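Manipulación doméstica robotizada

La manipulación doméstica robotizada estudia la ejecución por máquinas de tareas como recoger una mesa, clasificar piezas o guardar menaje. Buena parte del desarrollo se realiza en simulación, donde las sombras, las texturas y la disposición de los objetos se modifican sin coste.
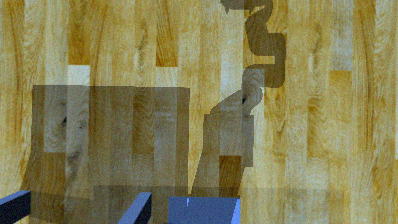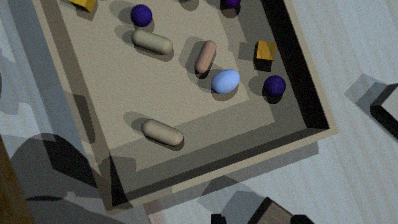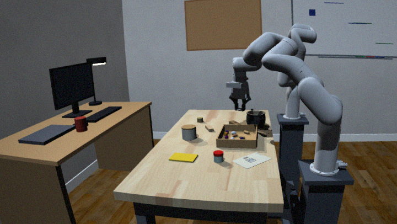

Entorno simulado con superficies de madera y objetos de formas simples.

El agarre de sólidos rígidos aislados se considera un problema maduro. Persisten dificultades con piezas pequeñas agrupadas en recipientes de paredes bajas, objetos brillantes y materiales deformables. El banco de pruebas Cloris, descrito por So-ying Wei, comprende 340 tareas y 2,000 ensayos por tarea; el controlador Jasus completó 217 de ellas sin intervención humana. Savvas Chatzigeorgiou ha señalado que el resultado no es extrapolable a viviendas reales, por el desgaste de las pinzas y la variación de la fricción.

Véase también: Grollik (planificador de agarre); transferencia de simulación a realidad.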